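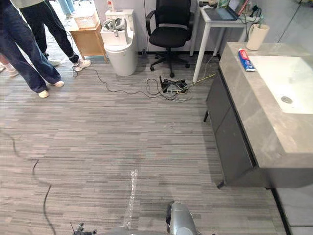

Ticket 383
Project: Govwood student team, bathroom tidy task
Raised by: Ariel Ignacio
Location: Plomness, Room 4
Category: Network / teleoperation
Priority: High (demo on Saturday)
Status: Closed

Summary
Arms freeze for a second or two while being driven from the headset, then jump to catch up. Worse when the operator is turning or reaching down towards the floor. Both arms do it at the same moment.

Original report (Ariel Ignacio)
We are practising the task where the robot has to take the toothpaste from the corner of the vanity and put it in the white basket on the side table. It worked last week. Today the arms stop dead part way through a reach and then move suddenly to wherever the operator's hands have got to. Twice the left gripper knocked the worktop. No damage that we can find but we have stopped driving near the sink.

Already tried:
Restarted the headset.
Restarted the control program on the laptop.
Swapped operators.
Charged the headset fully.
None of it made any difference.

We have kept the log from the last run. It has 2,152 late messages in it. A normal run for us has next to none.

Reply, support desk
Thanks for the log. Please leave the arms powered but held in the rest position while we look. Three questions.

Has the network box on the floor been moved since last week?
Is the laptop on a cable or on wireless?
Do the base wheels stop as well, or only the arms?

Also, please don't drive the arms near the vanity until this is sorted. The stop timeout is set to 600 milliseconds on your robot and it should be holding still after that. It should not be jumping to catch up. That is a second fault and we'll deal with it under the same ticket.

Reply, Ariel Ignacio
Yes, the box was moved. It used to be on the desk and somebody wanted the space for the power strip. It has been on the carpet in front of the office chair since Tuesday. The laptop should be on a cable, the thin yellow-green one. The base stops too, I just hadn't noticed because we hardly drive it in this task.

Support desk, 10:40
Check 1. In the laptop's network settings, see which connection is listed first. If wireless is above wired, turn wireless off and run again for five minutes with the arms clear of everything.

Ariel Ignacio, 11:15
Wireless was off already. Ran for five minutes in the middle of the room. Froze six times. Log attached.

Support desk, 11:30
Check 2. With the robot at rest, start a ping from the laptop to the robot and leave it running. One person watches the ping. Another gently moves each network cable at both ends, one cable at a time. Say out loud which one you are touching. Don't touch the power leads.

Ariel Ignacio, 12:05
Found something. Moving the long black cable at the box end makes the ping stop. It comes back when you let go. The cable at the laptop end is fine however much we wiggle it. The plug on the black one has lost its plastic clip, so it slides out a millimetre or so when the cable is pulled. It runs across the carpet where people stand to watch, and it gets pulled whenever anyone shifts their feet.

Support desk, 12:20
That would do it. Please:

Replace the black cable. Use one with a good clip and enough length to go along the wall.
Put the box back on the desk, or at least off the floor.
Coil the spare cable behind the desk.
Have watchers stand on the door side, away from the cable run.

On the jumping: please send the contents of the control settings file.

Ariel Ignacio, 13:50
Settings file sent. We had a spare cable in the Dimaculangan kit box. Box is back on the desk and the power strip has been pushed along a bit. Ping has been running for half an hour with nothing lost.

Support desk, 14:30
Your settings file has "resume_on_reconnect" set to true. The version we handed out has it set to false. With it on, the arms go straight to the operator's present hand position as soon as the link returns. With it off, the operator has to squeeze both triggers to take over again, and the arms move across slowly.

Change it to false, save, restart the control program. Then test it on purpose: arms out over clear floor, nobody within reach, unplug the cable at the laptop, count to three, plug it back in. The arms should hold still until the triggers are squeezed.

Ariel Ignacio, 15:10
Done, tested four times, held still every time. One of the Gutness team says they copied their settings across to us when we were sharing the laptop, so theirs will want changing too.

Support desk, 15:20
Thanks, we'll open a separate ticket for Gutness.

Ariel Ignacio, 16:45
Ran the full toothpaste task for an hour with two operators. No freezes. We dropped the tube once, operator error. Checked the worktop edge again under a torch and couldn't find a mark. Happy to close.

Support desk, 16:50
Closed. Cause: damaged network plug, and a changed reconnect setting. Please throw the old cable away so it doesn't end up back in the kit box.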